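Galerie: Unser Lager in Clurkstead
Stand: 09/01/2022

Herzlich willkommen auf unserer Galerieseite. Wir zeigen hier, wie wir das Lager von Brirkura neu eingerichtet haben. Im April sind wir mit allen Sachen nach Clurkstead umgezogen, und seitdem räumen wir jede Woche ein bisschen weiter. Viele Kunden fragen, wie es bei uns aussieht – deshalb diese Seite. Wer auf ein bestimmtes Produkt wartet, findet die Liste wie immer unter Bestellungen.

Zu den Regalen
Die Regale haben wir von der Firma Skallska gebraucht gekauft, 16 Stück in zwei Lieferungen. Die Schrauben waren leider nicht vollständig und mussten nachbestellt werden. Beim Aufbau haben wir gelernt, dass man die Pfosten zuerst gerade stellt und erst danach die Böden einlegt.

Zu den Kartons
Schwere Kartons kommen bei uns nach unten, leichte nach oben. Die Etiketten sollen nach vorne zeigen. Im alten Lager war das nicht so, und wir haben viel Zeit mit Suchen verloren. Die Artikel der Serie Isah bekommen ein eigenes Regal, es sind im Moment 642 Stück im Bestand.

Schwarze, gepolsterte Teile auf dem gelben Boden, darunter noch eine zweite Ebene. Links im Hintergrund das Metallregal mit zwei Kartons.

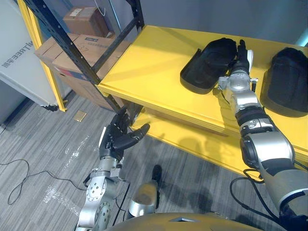
Eine Kundin schrieb uns dazu, sie würde weiche Sachen niemals offen lagern, weil sie zu schnell Staub bekommen, und sie nehme zu Hause für alles Kisten mit Deckel. Wir haben darüber gesprochen und wollen im nächsten Monat einige Deckelkisten ausprobieren.

Weitere Bilder folgen, wenn auch der hintere Gang fertig ist.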